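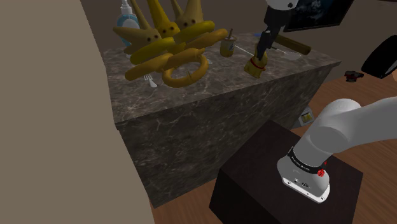
4. Sealing and first care of your stone worktop

Read this section before you open the sealer. The bottle that comes with the Hundix care kit says "one coat, lifetime protection". Ignore that. I have yet to see a sealer of any make last a lifetime, and the people who print such things never have to come back and look at the stains.

4.1 Find out if the stone needs sealing at all

Plenty of worktops are sealed at the yard, and some dense stones hardly take sealer whatever you do. Test first.

1. Wipe a patch near the back of the worktop with a damp cloth and let it dry overnight.
2. Put a teaspoon of clean water on the patch.
3. Wait 15 minutes.
4. Wipe off the water and look at the stone from a low angle.

If the patch has gone darker, the stone is drinking and you should carry on to 4.2. If it looks the same as the rest, put the sealer away. A second coat on sealed stone leaves a smeary film, and getting that off is a worse job than the one you were trying to avoid.

Note: The test strips in the kit are meant to do the same thing. Tane Sutcliffe tried them against plain water on our sample slabs and they gave two different answers for the same slab. Use the water.

4.2 Putting on the sealer

You will need the bottle, 2 lint-free cloths, gloves and an open window.

1. Clear the worktop and wash it with warm water and a drop of washing-up liquid. Rinse well.
2. Leave it to dry for a full day. The leaflet says an hour, which may be true in a hot country.
3. Pour a little sealer on the first cloth, never straight on the stone.
4. Work along the top in overlapping strokes, then do the front edge.
5. Leave it for the time printed on the bottle and no longer.
6. Buff off everything that is left with the second cloth until it stops dragging.

Caution: Do not let sealer dry on the surface. If it does, dampen a cloth with fresh sealer, rub the dull area and buff again straight away.

Caution: Used cloths can heat up by themselves. Lay them flat outdoors to dry before you bin them.

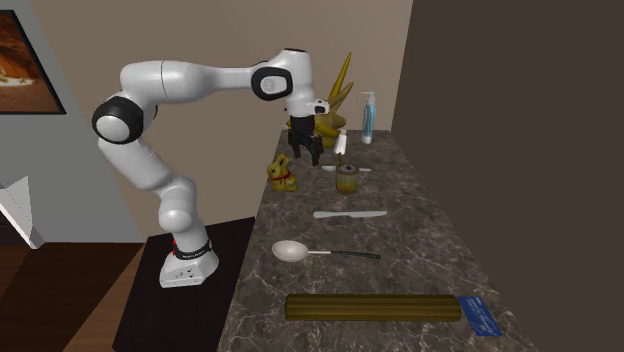
Keep water off the top for a day, and oil, wine and lemon juice for longer if you can manage it. Then repeat the water test in the same spot. One failed test means one more thin coat. Two failed tests mean you should ring the yard that cut the stone and ask what it is.

4.3 What sealer does not do

Sealer slows down stains. It does nothing about etching, the dull mark that acid leaves on marble. Vinegar will etch a sealed marble top as readily as a bare one. Grondus sells an "etch shield" spray at 51 for a small bottle; we tried it with half a lemon and could not tell the treated side from the other.

For daily cleaning use washing-up liquid and a soft cloth. Avoid bleach, limescale remover, cream cleaner and anything with "citrus" on the front.

4.4 When to do it again

Repeat the water test every June, or whenever you remember. Reseal when the stone fails and leave it alone when it passes, whatever the reminder card says.

Section checked by Noeline Kingi, June 18, 2022.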